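About Cluteo

Cluteo rents storage and workshop space to small businesses and households. We opened with one building and 53 units. Today we run two, a short drive apart, and most of our customers have been with us longer than they planned to be.

The first building is on Fosport Road. It was put up as a seed warehouse and later used by a furniture importer, and it stood empty for a few years before we took it over. We kept the shell and the loading dock and replaced nearly everything else: wiring, lighting, doors, drains. The second building, which we call Florketti after the bakery supplier that had it before us, came four years later. It is smaller and has more of the long units that trade customers ask for.

What we rent

Household units start at 45 square feet, enough for the contents of a one-bedroom apartment if you stack with care. The largest trade unit is 3000 square feet and has its own roll-up door. In between there are sizes for most jobs, and you can move up or down with a month's notice. Workshop bays have power, a sink within reach and a floor drain. Storage units have a light and one outlet.

The buildings

A storage company is mostly a roof and a floor, so that is where our money goes. Both roofs are metal. We walk them every February and again before the fall rains, check the fasteners and seams, and clear the gutters. If a panel needs work we do it that week and move anything stored underneath at our own cost.
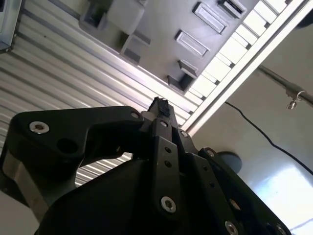 Floors are sealed concrete, swept daily in the corridors and washed once a month. We ask customers to keep boxes on pallets or boards, and we lend pallets free at both sites. Trash and cardboard go in the containers by the dock. Paint, solvents and batteries do not, but the office can tell you where the county takes them.

Packing and moving in

The office sells boxes in 5 sizes, along with tape, paper, mattress bags and furniture covers. We stock the Pastor line of shelving because it bolts together without special tools and the uprights fit our unit heights. You are welcome to bring your own. Hand trucks and flat carts are free to use - please bring them back to the dock when you are done.

Move-in takes roughly half an hour. Bring a photo ID and a padlock, or buy a padlock from us. We will show you the unit first, and if it is the wrong size we will look at another one.

Hours and access

The gates open at 6 a.m. and close at 10 p.m. The office opens at 9 a.m. Workshop customers can ask for early access, which costs a little extra. Deliveries can be left at the Fosport Road dock if you call ahead - we sign for them and put them in your unit the same day.

Rent is billed by the month. There is no setup fee and no long contract.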